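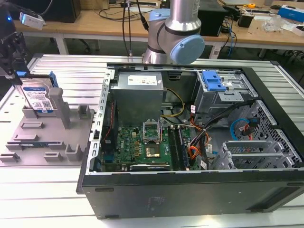 Who really invented the zipper? (and does it matter)

quillback
Trying to settle something before our July quiz night. The answer sheet credits one guy. I always heard it was a whole string of people over decades - patents, failed versions, a demo at a fair that went nowhere. So who gets the point?

Mirna_k
Depends what you mean by invented. First patent on something zipper-ish? First one that worked? First one anybody bought? You get a different name each time.

pistbridge_pete
Just give the point for any of them. Its a quiz.

quillback
Can't, there's a tie-break riding on it. Last year we had 4 teams yelling about the light bulb.

oldspanner
Light bulb is way worse. At least with the zipper the early ones were hooks and eyes and kept popping open. Different thing altogether imo. The interlocking teeth are the invention. Everything before that is a fancy hook.

Mirna_k
Disagree. The slider is the invention. Idea of one hand closing a whole row in one pull - that was there early. Teeth came later and made it reliable.

oldspanner
A slider that doesn't hold is a toy.

Mirna_k
By that logic nobody invented the airplane till there were seat belts
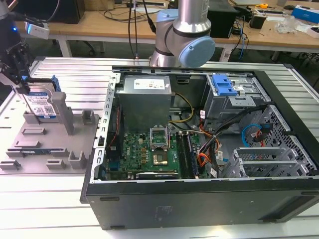

Pistbridge Inventors' History Club - Members' Board

janow_reader
Coming in sideways, but the name is its own story. "Zipper" came from a company selling rubber boots, a while after the thing itself existed. Before that it was just a fastener. So the guys who built it didn't even name it.

quillback
Oh that's good, that's a bonus question right there. Thanks

bastos77
There's a book on this in the club cupboard, Janow's little history of fasteners, about 400 pages. Yes "little". Chapter 7 is all zippers. He comes down on the side of the teeth, fwiw.

oldspanner
Thank you Janow.

Mirna_k
Janow also thinks buttons peaked in the middle ages so

pistbridge_pete
did they though

bastos77
He makes a decent case for it. Sleeves mostly.

janow_reader
No relation btw, just liked the book. His snap fastener chapter is thin, skip it. And he never gets into why clothing makers held off so long - it was boots and pouches for years, pants came later. Wish he'd gone into cost.

oldspanner
Cost and rust. Early ones you'd want off the garment before washing, from what I've read. No way people put up with that on a skirt.

quillback
Ok so where I'm landing: question becomes "name one person credited with inventing the zipper" and I take either of the 2 main names. Plus the boots thing as a bonus.

Mirna_k
Fine. Put "credited" in bold.

oldspanner
Still say half a point for the hook guy.

quillback
No half points. We had half points once, scoring took longer then the quiz.

pistbridge_pete
what time does it start

quillback
7, same room. Bring a pen, we're short again.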